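Skillumero says its grippers now need less care. The pads may disagree

October 4, 2022

Skillumero has cut the routine check on its hand-held gripper tools from every 2 weeks to once a month, according to a service note sent to customers. The company, which supplies the tools to Gornier's training site in Peltuten, says the rubber pads on the fingertips are good for 1,805 hours of use before they have to be changed.

That figure deserves a second look. The note doesn't say what the tools were gripping during the test, or how hard. It says only that 3 sets of pads were run on a bench, and a bench is a kinder place than a shift at Peltuten, where the same fingers close on whatever comes next.

Gornier's own upkeep sheet is more cautious. It tells staff to open the fingers wide over a clear patch of table, look along the top border of each pad, and press down any lip with a thumb. If the lip comes back up, the pad is to be replaced. A new pair costs $51, and the old glue has to be scraped off before the new rubber goes on.
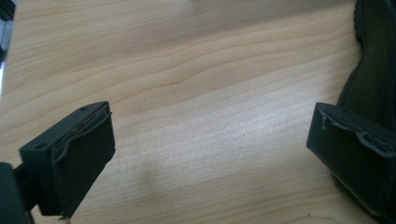 The gripper's two fingertips, opened wide above a wooden tabletop. The rubber pads are peeling along their upper edges.

Skillumero calls edge wear "cosmetic" and says it has no effect on grip. It has published no numbers to back that up. Langat, which sells a competing pad, says the opposite, and has published none either.

The monthly schedule applies to tools already in service. Gornier has not said if it will follow it.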